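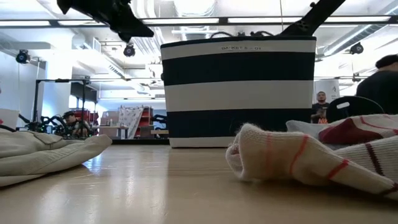
Laundry is a fine first job for a shop-built robot

Every few months somebody at our shared workshop tells me I'm wasting good arms on laundry. Amândio Mota said it again last week, pretty loudly, while I was trying to fix a cable. His view is that a beginner should start with wooden blocks, because blocks hold still and you get a win on the first evening. I get it! I did blocks too, back in October, and I had a great time for two evenings, and then I was stacking blocks.

Cloth is rude. A sleeve never lies the same way twice, and a chunky knit rolls itself up and hides its own edges. Then you put a tall soft basket at the back of the table and the arms have to come up and over the rim, and suddenly all your tidy waypoints from the block days are worthless. I think that's great. You find out in one session what your gripper can't do, and you find out on an old sweater, which doesn't mind being dropped.

The other complaint is money, and that one I take more seriously. Aurora Meireles keeps the shop's parts ledger and she has me down for 606 dollars so far, 270 of it on motors I could have bought slower and cheaper. Fair enough. But two arms really do matter with clothes (try straightening a cardigan one-handed) and I'd sooner skimp on the table, the lights, the computer, anything else.

Where I agree with the grumblers is on the big talk. I don't believe a home build is going to do anybody's washing soon, mine included. Florêncio Tavares wants us to show ours at the Ondport open day as a "household helper" and I've asked him to please call it a clothes-moving project — people will bring us their kids' pajamas otherwise.

So if you're in a shop with a spare corner and some nine feet of table, my advice is to raid the rag bag. Pick something stripy with a ribbed cuff, and something plain with a decent seam. Save the slippery stuff for later. I still haven't dared try a fitted sheet, and Amândio has offered to bring one in.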